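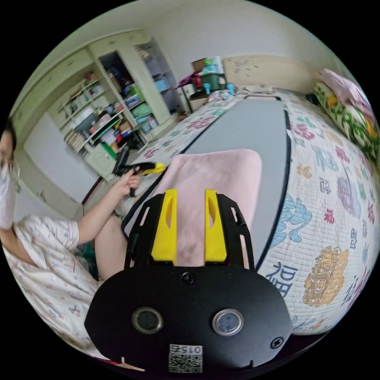 Folding fleece and towels on a bed

A bed is a workable folding surface if the area is kept flat and the items are handled in a fixed order. The method below covers one towel and one zip-front fleece, and assumes a quilted bedspread. Quilting grips fleece slightly, so lift the fabric when moving it. Dragging it pulls the lower layer out of line.

What you need

A padded board, long enough to lie on the bed without tipping
A clear area of bedspread beside it
A shelf or drawer with a known depth

The measurements here were worked out for a Retamal drawer 40 cm wide. For other sizes, measure the inside of the drawer and adjust the final fold.

Towel

1. Lay the towel on the board with the long edges parallel to the board edges.
2. Fold in half lengthwise. Align the corners first, then the edge between them.
3. Smooth from the fold outward with the flat of the hand. Do not press hard; the pile flattens and the stack leans later.
4. Fold in half across the width, then once more if the shelf is shallow.

Fleece

1. Clear the board to the far side of the bed. The fleece needs more width than the board offers.
2. Close the zipper fully. An open zipper lets the two front panels slide independently.
3. Spread the garment front side up and pull the hem straight.

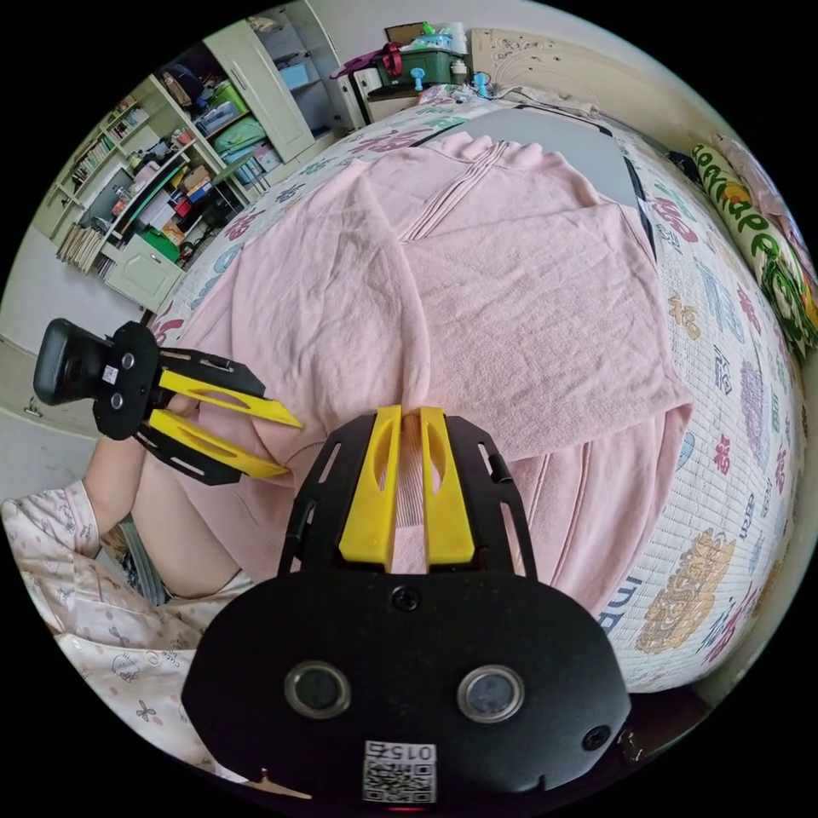

4. Bring one sleeve across the body, keeping the shoulder seam flat. Turn the cuff back if it passes the opposite side seam.
5. Repeat with the other sleeve. The zipper should still run down the center — if it has drifted, undo both sleeves and start from step 3.
6. Fold each side in toward the zipper until the width matches the drawer.
7. Fold the hem up to the collar in 3 equal sections. Keep the zipper pull on the inside so it does not snag the next item.

Stacking

Fleece springs back. Leave a folded piece under a towel for a few minutes before putting it away, and place it fold side out. Heavy pile (the label on ours gives 200 g/m²) makes a thick block, so store those pieces upright in a drawer instead of in a shelf stack.

If the block will not hold its shape, the usual fault is air trapped at the collar. Unfold the last section, press from hem to collar, and refold.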